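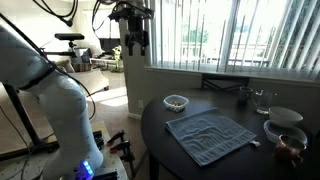 Kivach node drawing 189 µA in sleep, expected far less

Sensors and Low Power > Battery projects
April 2018

khosravi_a
I have a Kivach node (the bare version, 328P at 8 MHz, no USB chip) reading a temperature probe and sending the value over a 433 MHz link. It is meant to live in a shed outside Gurna and run from one lithium cell. In power-down mode I measure 189 µA at the battery terminals. The datasheet for the micro suggests single digits with the watchdog running. The cell is 1000 mAh, so at this rate it will last a bit over seven months before counting transmissions, and I wanted two winters.

Already done:
- power LED removed
- brown-out detection disabled before sleep
- ADC disabled
- radio put to sleep by command
- unused pins set as inputs with pull-ups on

Wiring is cell to the RAW pin, probe on D4 with a 4.7k pull-up to VCC, radio on SPI. What have I missed?
Arash

mudflat
RAW goes through the onboard regulator. Which regulator is fitted? Some of the cheap ones have a quiescent current well over 100 µA and that will be most of your number. Lift it, feed VCC directly and measure again.

khosravi_a
Marking is too small to read and the Kordestani schematic just says "3V3 LDO". I would prefer not to lift it. A full cell is 4.2 V and the radio is rated to 3.6.

mudflat
Then fit a low quiescent LDO off board. There are plenty in SOT-23 at under 2 µA. Still lift the original, otherwise it can leak backwards from output to input.

f_bagheri
Before anyone desolders anything, measure in steps. With the board asleep:

1. Unplug the radio, note the current.
2. Unplug the probe, note the current.
3. What remains is micro plus regulator.

Also check whether the probe data line is held low during sleep. 3.3 V across 4.7k is about 700 µA, so it can't be low all the time or you would see more than you do, but a pin that is half driven could account for part of it.

khosravi_a
Results, same meter, same range:

all connected: 189 µA
radio out: 187 µA
radio and probe out: 186 µA

So mudflat is right that it is the board.

solderwick
I don't agree that it's settled. What is the burden voltage of the meter on that range? I've seen people chase a leak for a week when the micro was resetting every time it woke, because the meter dropped the supply too far. The average then looks like a leak.

f_bagheri
Fair point in general, but if it were resetting, his current would change with the radio out, as the init code would hang waiting for it. Arash, does your init block on the radio?

khosravi_a
It does, yes. With the radio out I used a sketch that only sleeps. I have put a 1000 µF electrolytic across the supply after the meter and the reading settles at the same value after a minute or so. No resets on the serial log.

solderwick
Electrolytics leak too. A new one at 4 V can be several µA until it forms. I withdraw the rest.
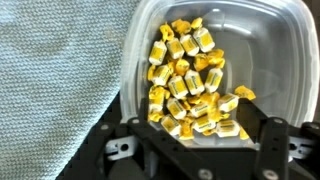
mudflat
On the regulator, use hot air or a blob of solder across all the pins, and tweezers. Don't pry, the pads on those boards come off with the part. Leave the output capacitor in place and run your new 3.3 V to VCC. For the enclosure I would go for a translucent food container over a grey project box, the same sort as the one with the lollies in it, the ones in yellow twist wrappers. The plastic is frosted but you can make out shapes through the walls, so a brief blink from a status LED ought to be readable without opening the lid. Drill for the probe lead on the underside and seal it with neutral cure silicone, as the acetic type corrodes copper.

solderwick
Food containers go brittle in the sun. I had one on a fence at Grultstead that cracked at the corners in its first summer. Use a polycarbonate box with a proper gland. The price difference is small compared with a dead node.

mudflat
He said it's going in a shed.

solderwick
A shed with a window?

khosravi_a
One window, facing south, so no direct sun down here. I'll start with the food container and move to polycarbonate if it yellows.

f_bagheri
Watch condensation in either. A sealed box will draw in damp air through the cable entry as it cools at night. One small vent hole at the lowest point works better than trying to make it airtight. Conformal coat the board if you have any, but mask the antenna connector.

khosravi_a
Regulator is off. I lost one pad (the enable pin, unused) and nothing else. New LDO is on a scrap of stripboard with 1 µF ceramics on input and output.

Sleep current with everything connected is now 6.8 µA. The meter's lowest range is only good to about half a microamp so I won't argue over the decimals.

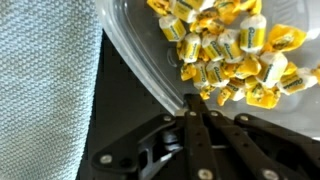
The transmit burst still bothers me. On the scope, VCC dips by 90 mV when the radio keys up, with the big capacitor removed. Is that worth fixing, or do I leave it with just the ceramics?

f_bagheri
90 mV is fine at 3.3 V. It will get worse in the cold, when the cell's internal resistance goes up, so put 100 µF on the battery side of the LDO and forget about it. Log the cell voltage just after a transmission as well as before. The gap between the two readings tells you more about the cell's health than either on its own.

mudflat
And take the voltage divider for that reading through a spare pin or a MOSFET. Left permanently across the cell it will undo your good work.

khosravi_a
Divider is 2 x 1M with 100 nF at the tap, so about 2 µA permanently. I can live with that — the switched version costs another pin and I'm short.

solderwick
Cells like that self-discharge at a similar rate anyway. I'd leave it.

f_bagheri
Agreed for once. Please post the June voltage readings when you have them, I'm planning the same board for a rain gauge.
Fereshteh

khosravi_a
Will do. Sketch and the LDO layout are in my project folder, the sleep code is in the second tab.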